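Work, Technology and the Shop Floor
Unit 8: Who teaches the machine?
Handout prepared by Uzma Qureshi. Read before the discussion section.

Last unit we left the Winthorpe parcel depot in the state most case studies leave a workplace: new equipment in, consultants out, and a break room full of people wondering what their job is now called. This unit stays with the job titles.

When Winthorpe started on its folding line, the sorters were told that "routine handling" would go to robots. Routine handling was what they did all day, so they took an interest. Then came a second notice. Before the robots could handle anything, somebody would have to show them how, and the somebody would be paid two grades above sorter. The new title was demonstrator. It drew 10 applications in its first posting, four of them from people who had signed the petition against the robots in January.

A demonstrator picks things up and puts them down with a gripper in each hand. Cameras and markers keep track of where the hands go. Theresia Plattner, who folded returns at the depot before she taught folding, describes it in her interview as "my old job, wearing oven mitts." 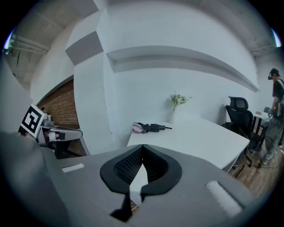
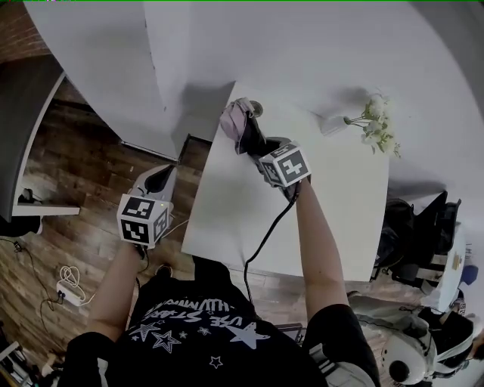
Three points to take into section.

First, skill. The old sorters were classed as unskilled, a word that held up well until engineers tried to write down what they did. Plattner's batch came to 1,137 recorded folds, and by her account the early ones were useless. She was too quick. She had to learn to fold slowly enough to be copied, and she complains that she now folds that way at home. Compare the Vollotdale bakery reading, where the best worker on the line turned out to be the worst teacher.

Second, pace. On the old line the supervisor wanted more per hour. The demonstrators are asked for clean attempts, and a fumble gets thrown out. Hauke Nolte, the shift lead, kept the rate board on the wall for a month with nothing on it. He says he didn't know where else to look.

Third, ownership. The pay grade covers the hours. It says nothing of the recordings, which the firm can go on using after the demonstrator has left. Dezső Major raised this for the staff side and was told it was an interesting question – in my experience a phrase that means no. He is still asking. The relevant clause is in the packet, and it is short enough to read twice.

A caution about tone. Students tend to write this case up as either a tragedy or a brochure. Plattner likes the new job better than the old one and expects it to end. She holds both views without visible strain, and your essay should be able to as well.

For section:
Read the Plattner and Nolte interviews, plus the Skenby comparison.
Bring one task from a job you have held and write out how you would demonstrate it to a machine. If you have never held a job, unloading a dishwasher will do.
Be ready to say who should own the record of that task, and for how long.

Talha Mengal runs the second section and would like it known that he does read the margins.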